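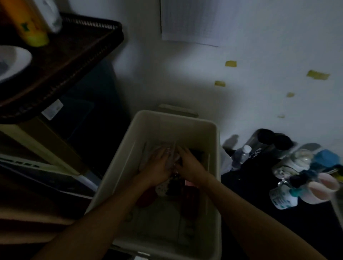

한 사용자는 장마가 끝난 뒤에도 옷방 습도가 내려가지 않는데 제습기를 벽에서 얼마나 떼어 놓아야 하느냐고 물어 왔다. 설치 위치에 관한 문의가 가장 많아 이번 개정판에서는 이 장을 앞으로 옮겼다.

3장. 설치와 첫 운전
적용 제품: Rernlow 가정용 제습기(바퀴형)
개정: 2006년 11월 3일

3-1. 포장 풀기

1. 상자를 세운 상태에서 윗면 테이프를 자릅니다. 칼날을 깊이 넣지 마십시오.
2. 완충재를 위로 빼내고 본체 양옆의 손잡이 홈을 잡아 들어 올립니다.
3. 물통을 앞으로 당겨 꺼냅니다. 물통 안에 설명서, 보증서, 연속 배수용 마개가 들어 있습니다.
4. 물통 뜨개를 고정한 파란색 테이프를 떼어 냅니다.
5. 물통을 다시 밀어 넣습니다. 끝까지 들어가면 딸깍 소리가 납니다.

주의: 운반 중에 본체가 누워 있었다면 똑바로 세워 두고 네 시간이 지난 뒤에 전원을 연결하십시오. 바로 켜면 압축기가 손상될 수 있으며, 이 경우의 고장은 무상 수리 대상이 아닙니다.

참고: 뜨개의 테이프를 떼지 않으면 만수 감지가 되지 않습니다. 첫 사용 때 물이 넘쳤다는 접수 건은 대부분 이 경우입니다.

3-2. 놓을 자리 정하기

본체는 평평하고 단단한 바닥에 놓습니다. 두꺼운 카펫 위에서는 바퀴가 파묻혀 본체가 기울 수 있으니 판을 한 장 깔아 주십시오.

뒷면과 벽 사이: 20cm 이상
옆면과 가구 사이: 20cm 이상
윗면 토출구 위쪽: 50cm 이상

옷방이나 창고에서는 토출구 바람이 옷에 바로 닿지 않게 방향을 잡습니다. 수납함과 서랍은 뚜껑이 닫혀 있으면 안쪽 습기가 잘 빠지지 않습니다. 옷감을 말릴 목적이라면 운전하는 동안 뚜껑을 열고, 비닐에 싸 둔 옷은 비닐을 벗겨 주십시오.

다음 장소에는 설치하지 마십시오.

- 욕실 등 물이 튀는 곳
- 난로, 온풍기 옆이나 직사광선이 드는 창가
- 기름이나 가연성 가스를 쓰는 작업장
- 실내 온도가 5도 아래로 내려가는 베란다

경고: 본체 위에 꽃병, 화분, 물이 든 그릇을 올려놓지 마십시오. 물이 안으로 들어가면 감전이나 화재의 원인이 됩니다.

3-3. 전원 연결

1. 전원선을 끝까지 풉니다. 뒷면 걸이에 감아 둔 채로 쓰지 마십시오.
2. 벽면 콘센트에 단독으로 꽂습니다.
3. 표시창에 점 두 개가 깜박이면 대기 상태입니다.

최대 소비 전력은 700W입니다. 멀티탭에 전열기와 함께 꽂지 마십시오. 연장선을 피할 수 없다면 정격 용량을 확인하고, 감긴 부분이 없도록 완전히 펴서 사용합니다.

경고: 젖은 손으로 플러그를 만지지 마십시오. 본체를 옮길 때는 전원 단추로 운전을 멈춘 다음 플러그를 뽑습니다. 선을 잡아당겨 끄면 안 됩니다.

3-4. 첫 운전

1. 방의 창문과 문을 닫습니다.
2. 전원 단추를 누릅니다. 송풍기가 먼저 돌고 3분 뒤에 압축기가 움직입니다. 이때 낮게 웅 하는 소리가 나는데 정상입니다.
3. 표시창의 현재 습도를 확인합니다. 처음 10분 동안은 값이 오르내릴 수 있습니다.
4. 습도 단추로 희망 습도를 고릅니다. 공장 출고값은 52%입니다.
5. 바람 세기를 강으로 두고 한 시간 운전한 뒤 물통에 물이 고이는지 봅니다.

희망 습도는 생활하는 방이라면 출고값 그대로 쓰면 됩니다. 옷이나 가죽 가방을 두는 방도 마찬가지입니다. 값을 너무 낮추면 가죽이 갈라지고 나무 가구의 이음매가 벌어질 수 있습니다. 악기를 보관하는 방은 악기 제조사의 안내를 먼저 따르십시오.

참고: 운전 중에는 방 온도가 조금 오릅니다. 여름철 좁은 방에서는 사람이 없는 시간에 예약 운전을 쓰는 편이 낫습니다.

참고: 현재 습도가 희망 습도보다 낮으면 압축기는 멈추고 송풍기만 돕니다. 물통이 비어 있어도 고장이 아닙니다. 확인하려면 연속 모드로 바꾸어 한 시간 더 돌려 보십시오. 연속 모드에서는 희망 습도가 적용되지 않습니다.

3-5. 물통 비우기

물통이 차면 만수 표시등이 붉게 켜지고 알림음이 다섯 번 울린 뒤 운전이 멈춥니다.

1. 물통 앞면 홈에 손을 넣고 수평으로 천천히 당깁니다.
2. 손잡이를 세워 양손으로 옮깁니다.
3. 뚜껑의 배출구 쪽으로 기울여 물을 버립니다.
4. 바깥면의 물기를 닦고 다시 끼웁니다.

고인 물은 마시거나 가습기에 넣지 마십시오. 어항에 쓰는 것도 안 됩니다. 겨울에 며칠씩 운전하지 않을 때는 물이 조금만 있어도 비워 두십시오.

물통을 뺀 직후 본체 안쪽에 물방울이 몇 개 떨어질 수 있습니다. 마른걸레로 닦으면 됩니다. 물이 계속 흐르면 배수 받침이 막힌 것이니 6장의 청소 방법을 보십시오.

3-6. 연속 배수(호스 연결)

오래 집을 비우거나 지하 창고에서 쓸 때는 호스를 연결합니다. 호스는 제품에 들어 있지 않습니다. Haltaton 배수 호스 세트를 별도로 구입하거나 안지름이 같은 호스를 쓰십시오.

1. 전원을 끄고 플러그를 뽑습니다.
2. 뒷면 아래쪽 고무마개를 돌려 뺍니다. 마개는 잃어버리지 않게 보관합니다.
3. 호스를 끝까지 밀어 넣고 조임쇠로 고정합니다.
4. 호스의 다른 쪽 끝을 배수구에 넣습니다. 중간에 배수구보다 본체 쪽이 낮아지는 곳이 없어야 합니다.
5. 운전을 시작하고 30분 뒤 연결부에서 물이 새는지 살핍니다.

주의: 호스 끝이 물에 잠기면 배수가 되지 않습니다. 호스가 문틈에 눌리거나 꺾인 곳도 없어야 합니다. 호스가 얼 수 있는 곳으로는 빼지 마십시오.

호스를 뺀 뒤에는 고무마개를 반드시 다시 끼웁니다. 마개 없이 물통 방식으로 쓰면 뒤쪽으로 물이 샙니다.

3-7. 예약과 잠금

예약 단추를 누를 때마다 한 시간씩 늘어나며 최대 열두 시간까지 맞출 수 있습니다. 운전 중에 누르면 꺼짐 예약, 대기 중에 누르면 켜짐 예약이 됩니다. 정전이 되면 예약은 지워지고 희망 습도와 바람 세기는 남습니다.

어린이가 있는 집에서는 잠금을 사용하십시오. 예약 단추와 습도 단추를 함께 3초 누르면 표시창에 열쇠 그림이 나타납니다. 같은 방법으로 풉니다. 잠금 중에도 전원 단추로 끄는 것은 됩니다.

3-8. 습도 표시가 다른 습도계와 다를 때

본체의 감지기는 뒷면 흡입구 안에 있습니다. 방 한쪽 끝이나 옷장 안에 둔 습도계와는 값이 다를 수 있습니다. 비교하려면 습도계를 흡입구 옆에 두고 30분 기다린 뒤 읽으십시오. 시험실에서는 Citov 디지털 습도계를 기준으로 썼습니다.

그래도 차이가 크면 다음과 같이 보정합니다.

1. 대기 상태에서 습도 단추를 5초 누릅니다.
2. 표시창의 숫자가 깜박이면 바람 단추로 값을 올리거나 내립니다.
3. 전원 단추를 눌러 저장합니다.

보정값은 한 번에 1%씩 바뀝니다. 보정한 뒤에도 표시가 100%에서 움직이지 않으면 감지기에 물방울이 맺혔거나 감지기가 고장 난 것입니다. 플러그를 뽑아 하루 동안 말린 다음 다시 켜 보십시오.

3-9. 설치 직후에 나타나는 표시

E1: 온도 감지기 이상. 플러그를 뽑았다가 5분 뒤 다시 꽂습니다. 되풀이되면 서비스 센터에 연락하십시오.
E2: 습도 감지기 이상. 조치는 위와 같습니다.
FL: 물통이 찼거나 제대로 끼워지지 않았습니다. 물통을 빼서 뜨개가 위아래로 움직이는지 확인합니다.
dF: 성에 제거 중입니다. 실내 온도가 낮을 때 나타나며 저절로 사라집니다. 이때 전원을 끄지 마십시오.
HI: 주변 온도가 43도를 넘었습니다. 운전이 멈추며, 온도가 내려가면 다시 시작합니다.

10월 이전에 출고된 제품은 dF 대신 눈송이 그림이 켜집니다. 뜻은 같습니다.

서비스를 신청할 때는 뒷면 명판의 제조 번호와 표시창에 나온 글자를 함께 알려 주십시오. 필터 청소와 장기 보관은 6장을 참고하십시오.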